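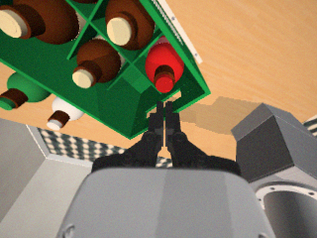

Green crate with bottles, from below.

Deposit lines missing on October invoices
Product: Konov Billing
Customer: Andance
Opened by: Chia-jung Tsao
Status: closed

We bill our wholesale accounts once a month. The October batch should have had 21 invoices with a crate deposit line at the bottom. Only 19 have it. The other two printed with the goods correct, the tax correct, and no deposit at all. The totals are short by the deposit amount.

Both accounts were fine in the previous batch. Nothing was changed on our side that I know of. I opened each account and the "returnable packaging" box is still checked.

What I tried:
Reprinted both invoices. Same result.
Voided one and created it again from the delivery note. Same result.
Logged out, cleared the browser cache, logged in from the other office computer. Same result.
Made a test invoice for one of the accounts by hand, one crate, no delivery note. The deposit line shows up.

So it has to do with the delivery notes. I compared a good note and a bad note side by side and they look the same to me. The item code for the crate is the same on both. I can export them if you tell me which format you want.

I need to send these out before the end of the month and would prefer not to type the deposit in by hand, as it then posts to sales and our bookkeeper has to move it. 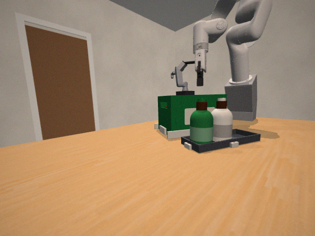

Shuk-fan Chow: Please send the two delivery notes as CSV, with the header row. Also check which price list is shown on the note itself. The one on the account page can be different. If the note was made from a saved template, it keeps the price list the template had when it was saved.

Chia-jung Tsao: Attached. You were right, both notes say "Rastogi 2" and the account pages say "Rastogi". I didn't know there was a second list.

Shuk-fan Chow: It is a copy. The import from Tiltus creates one when a list with the same name already exists. Deposit items are not carried over to the copy, so the invoice has no rate to use and leaves the line off. It ought to give a warning and I have passed that on to development.

To fix it:
Open the template, set the price list back to Rastogi, save.
Void the two invoices.
Open each delivery note, choose Reprice, then invoice again.
Do not delete the copied list until the new invoices have posted.
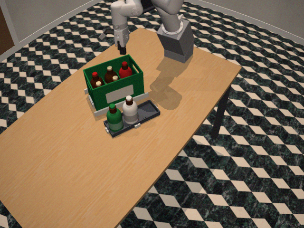
Green crate on the table.

Chia-jung Tsao: Done at 3:40 p.m. Reprice was grayed out on the first note until I unlocked it under Delivery > Status. Deposit lines are there now on both and the totals match the ledger. The copied list is deleted. You can close this.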